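Tully Community Help Exchange
Household and Furnishings > Cleaning and Care

Cleaning and storing fabric flowers used in a public reception area

Posted by Bernadette Cordier
1 May 2025

I am responsible for the furnishings of the front reception at Lunder House, a seniors' residence. Our displays are made up of artificial flowers, chiefly roses, which are changed according to the season. The red ones are brought out in December and have remained on show longer than was intended this year.

The flowers have a soft, velvety finish. Dust has settled into them, and the colour of several blooms has become dull. A member of our staff has proposed washing them in the sink with dish soap. I would prefer to obtain advice before permission is given, as the replacement budget for the year is $2368 and must also cover the curtains in the dining room.

I would be grateful for guidance on the following matters: whether flowers of this type may be washed, how the petals may be put back into shape where the edges have become ragged, and how the flowers should be stored. The labels were discarded some years ago and the supplier, Braltier, no longer carries the line.

Boyang Lu
Member, 28 replies in this section

Washing is not recommended until the colour has been tested. Dark red dye is among the least reliable in fabric flowers, and a velvety surface may be flattened permanently by water.

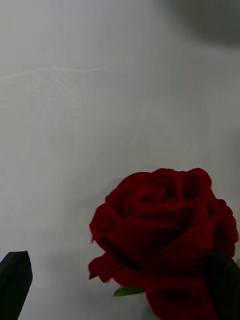

Velvety roses should be dusted dry in the first instance. Use a soft, clean makeup brush or a small paintbrush, and work from the centre of the bloom outward so that dust is not pushed further in. The difficulty lies in the tightly wrapped centre, where the petals curl over one another and the red is nearly black in the creases; dust is easily missed there. A hair dryer on its cool setting, held well back, will clear what the brush has loosened. Outer petals with a ragged lip, such as the one folded back on the left side of this rose, should be left until last and brushed only in the direction of the edge. Do not pull at stray fibres. They may be trimmed with nail scissors.

If a flower remains dull after dusting, select one that can be spared. Dampen a white cotton cloth with cold water and press it against the underside of a lower petal for 2 minutes. Should any red appear on the cloth, the flower must not be washed. If the cloth remains clean, the petals may be wiped lightly, one at a time, and the flower hung upside down to dry away from direct sun.

Bent petals can usually be eased back with steam from a kettle. Hold the flower well above the spout, keep the fingers clear, and shape the petal while it is warm — a few seconds is sufficient. Leaves should be kept out of the steam where possible, as they are often glued in place.

For storage, a rigid box with a lid is preferable to a bag. Place crumpled tissue between the blooms and do not stack them more than one layer deep.

Sternach Hall Office

We put ours in a pillowcase with salt and shake it. Works well on the plastic ones. We have not tried it on velvet.

Bernadette Cordier

I thank both respondents. The cloth test was carried out this afternoon on 5 of the older roses and colour came away from all of them, so the sink has been ruled out. Dry brushing will proceed. I would still welcome advice on where rigid boxes of a suitable depth may be purchased — those sold for shoes are too shallow for our stems.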